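June 18, 2021

Intake closed at the posted time. The Herkdale relief desk logged 90 household requests since the start of the month, against a budget written for fewer. I am recording the numbers and the changes to procedure here so that I don't have to reconstruct them from email when the quarterly report is due.

Utility assistance remains the largest category. The cap is 334 dollars per household per program year, paid directly to the provider and never to the applicant. The cap was set when the average arrears notice was lower. Most of the notices I read this week exceed it, so the grant stops a shutoff only if the provider agrees to a payment plan for the remainder. I have started attaching the plan request to the pledge letter so both arrive in one envelope. The electric provider accepts this. The water office wants two separate letters and will return the packet if it gets one.

Rent requests are referred out. We do not hold rent funds and the front page of our site still implies that we do. I rewrote the paragraph this afternoon and sent it for posting. The old wording was "help with housing costs," which people reasonably read as rent. The new wording is "help with utility shutoff notices and security deposit paperwork." It is longer and duller and should cut the number of wasted trips.

Pantry: shelf-stable protein is low. Canned beans are fine, canned fish is not. The Jorkix pallet came in 2 cases short and the packing slip says it was complete. I noted the difference on the receiving form, signed only for what was there, and kept a copy. Fresh produce moved quickly and there was nothing left to compost by closing. The second refrigerator held temperature all day according to the door log, though the gasket at the bottom hinge is still folded and needs to be replaced before the hot weather.

Diapers, size 4 and up: out. Size 1: too many. The exchange arrangement with the Omerović warehouse covers this in principle, but they want a week of notice and a pickup by van. Request sent.

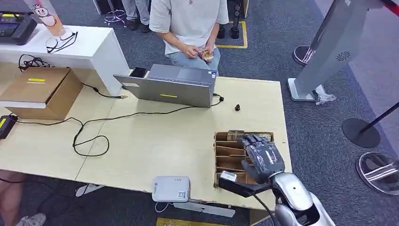 Cardboard organizer and the white box, near the front of the table.

The document checklist has been revised. Applicants were being turned away for lacking proof of address when the shutoff notice itself carries the service address and the account holder's name. As of today the notice counts as proof of address if it was issued in the last 50 days. Photo ID is still required for one adult. Proof of income can be a pay stub, a benefit letter or a signed statement of no income. The signed statement is a single page and takes less time to complete than the conversation explaining why something else is missing.

I also removed the question about previous addresses. It was inherited from the Jaden form that we adopted years ago, and no funder asks for the answer. That leaves a gap in the numbering between items 6 and 8. I will renumber at the next printing – changing it now would make the existing stack and the data entry screen disagree.

Data entry is four days behind. The cause is duplicate records: the same household entered under two spellings, or once under each adult. I merged the ones I could confirm by account number and left the others flagged. Date of birth alone is not a safe match. Two records that looked identical on the summary screen turned out to belong to a mother and daughter living at separate addresses. 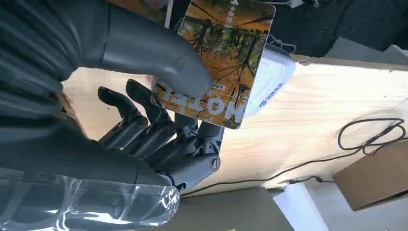
Printed card, close up.

Phones: voicemail filled before noon. The greeting still gives the winter hours. I recorded a new one that states the hours first, then the documents to bring, then the option to leave a message. Callers who only want the hours can hang up after the first sentence. Spanish version to follow – the script is translated but has to be read through by someone fluent before it goes live.

Clothing room: closed to donations until the summer racks are sorted. The sign on the side door says so, and there were still bags on the step at opening. Children's shoes are the exception and can be accepted at any time. Winter coats go into storage bins by size, with the label on the short end so it can be read when the bins are stacked.

To do before the next intake: order pledge letter envelopes, the window type. Call the water office about the separate letters and ask for the requirement in writing. Replace the refrigerator gasket. Send the Jorkix shortage form. Check that the website paragraph was posted. Pull the old checklists from the rack by the entrance and put out the new ones.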